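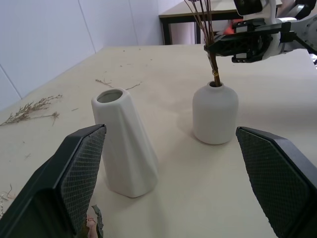
Givach Open Day Recordings: README

Release of September 2021
Maintainer: Hélder Figueiredo
Contact person for the visit programme: Carleen Waaka

What is in this folder

The folder holds the recordings of the flower table, which was one of the stations at our open day. Two robot arms work together at one table with vases and dried flowers. The visitors could choose which bunch should go into which vase, and the operator then tried to do it with the arms. We kept all the attempts, also the bad ones.

There are 332 recordings. Of these, 187 were made while visitors stood at the table, and the rest come from the rehearsals of the same week. The rehearsal files have the letter R at the start of their name.

Who did what

Tegan Cartwright operated the arms for most of the day. Brodie Mahuika replaced her in the breaks and wrote the labels afterwards. Warrick Ngata brought the flowers and the vases, and he also answered the questions of the school groups, which were many. The most frequent one was whether the robot can smell.

The task

Two white vases stand on a pale table. One is tall with a faceted surface, the other is shorter and round. The flowers are dried bunches, each held together near the flower heads or lower on the stems. The full task has three parts: take a bunch by its stems, bring it above the mouth of a vase, and let it go down without pushing the vase over.

The tall vase is the more difficult one, as its opening is narrow. Tegan prefers to hold the bunch just under the heads, so that a long piece of stem stays free below the gripper.

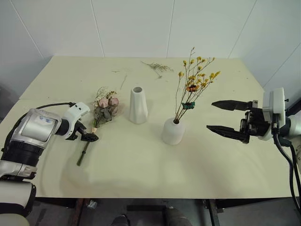 Kerslake Visit Notes, No. 11, page 4

The pink roses were the favourite of the public, and you will find them in many of the files. They have long stems, and a grip that is a little crooked at the top becomes very crooked at the bottom. The yellow bunch is easier to handle but it loses small pieces. We did not clean the table between attempts, therefore bits of twig and flower are present in almost every recording. If you need a clean background, please use the files from the first rehearsal.

Labels

Each recording has one line in labels.csv: file name, bunch, vase, arm used, result. The result can be "placed", "dropped", "stopped" or "vase moved". "Stopped" means that the operator gave up or that we had to let the next group come in. It should not be read as an error of the robot.

Known problems

The clock of the left arm was not set correctly in the morning. Use the frame numbers and ignore the time column.
In a few files the word "vase" is written "vaze". It was my mistake and will be corrected in January.
The voices of the visitors have been removed, so the sound track is silent.

Use

You may use the recordings for teaching and for research. Please mention the Givach open day and write to Hélder if you find a wrong label.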